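Menu Home Software Docs About us Jobs Contact

About us

Hi, I'm Anneliese Eichhorn, and I started Gruritz. We write the software that sits between a robot's camera and its fingers. If you have a robot arm, a gripper and a heap of stuff that needs picking up and putting somewhere else, we're the people who make the picking up go right more often than it goes wrong (and who tell you clearly when it went wrong, which I think matters just as much).

I used to do this as an employee. I worked on motion planning at a company that sold complete robot cells, and I spent a lot of my time rewriting the same four or five pieces of code for every new customer. New gripper, new code. New bin, new code. One August I got so fed up with it that I wrote a general version on my kitchen table, showed it to my boss, and got told it was nice but there was no budget. So I quit and kept going! My parents were not thrilled.

There are 18 of us now. We have one long room in Munside with desks at one end and robots at the other, plus a little kitchen in the middle where most of the arguments happen. Most of us write code. A couple of us come from mechanical work and keep the rest of us from doing silly things with torque limits.

What we make

Our main product is Tasness. It's a grasp planner, so it takes in a depth image and a color image, works out where an object could be held, and gives back a ranked list of grasps with the arm motion to reach each one. It also checks each motion against a model of the cell, because a beautiful grasp is no use if the elbow has to go through a wall to get there. You can run it on a normal industrial PC with a decent graphics card. It talks to your controller over a small interface that we publish in full, and you don't need our permission to poke around in it.

The second one is Harms, and it started as a tool just for us. Harms is a log viewer. Every time the arm tries something, it stores the camera images, the planned path, the path the arm really took, the finger positions and the motor currents, all on one timeline that you can drag back and forth. When we began showing it to customers as a side thing they kept asking if they could have it too, so we cleaned it up (it had some very rude error messages) and now it ships with every Tasness license.

How we work

I'd love to tell you we have a grand method. Mostly we try things on real hardware as early as we can. We do use simulation, and we use it a lot for planning bugs, where you want to run the same motion over and over while you change one number. For contact, though, I trust the real thing. Thin metal, shiny surfaces, round things that roll the moment a finger touches them - our simulator has opinions about all of those and I don't believe most of them.

Every release of Tasness has to get through 3000 grasp attempts on our own arms before it goes out. We keep a standard set of 108 objects for this. There are boxes and bags and tubes in it, a horrible floppy pencil case, and plenty of drink cans. If a release does worse than the one before on any group of objects, it waits until we know why. Sometimes that takes an afternoon. Once it took us most of a spring, and the cause was a timestamp that got rounded in the camera driver, so every picture was a tiny bit older than the planner thought it was. I still get grumpy thinking about that one.

Cans are my favorite test, by the way. On its side a can wants to roll, the body gives if you squeeze too hard, and the lid bounces light straight back into the depth camera so you get a hole in the data right where you'd like to know the edge. Our early planner loved to aim for the lid end for some reason. These days it fits a cylinder first and scores the grasps along the body, and the finger controller closes in two steps - quick until it feels something, then slowly up to a force limit that you set per object type. 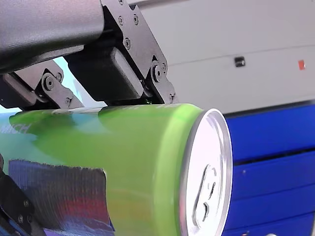

Gripper on a green can, silver lid toward the right.

We look at a lot of pictures like this one in Harms. A fast-moving can smears in the image, and smeared pixels make for bad edges, so the perception side of Tasness gives each region a sharpness score and leans less on the blurry ones. You can turn that off. A few people have, and then they turned it back on.

Who we work with

Mostly small and mid-size companies that build or run sorting and packing cells, and a few university labs. We're happy with customers who have one arm. We reply to support mail ourselves, whoever is best placed to answer, and that often ends up being me because I like it. If you're stuck, send us a Harms log with your question and we can usually see what the arm was thinking.

Labs and schools can use both tools free of charge for teaching. Just write to us first so we can set you up with a license file and the short course, which is 28 exercises and runs fine without a robot until you get near the end.

Come and say hello

If you're anywhere near Munside, drop us a line and come by. Bring something awkward for the robot to pick up! We'll plug it in, let Tasness have a go and show you the log afterward, good or bad. Mornings are quieter, and the coffee is better before ten.

- Anneliese

14 shares | 3 comments

Contact | Privacy | © Gruritz, Munside | Back to top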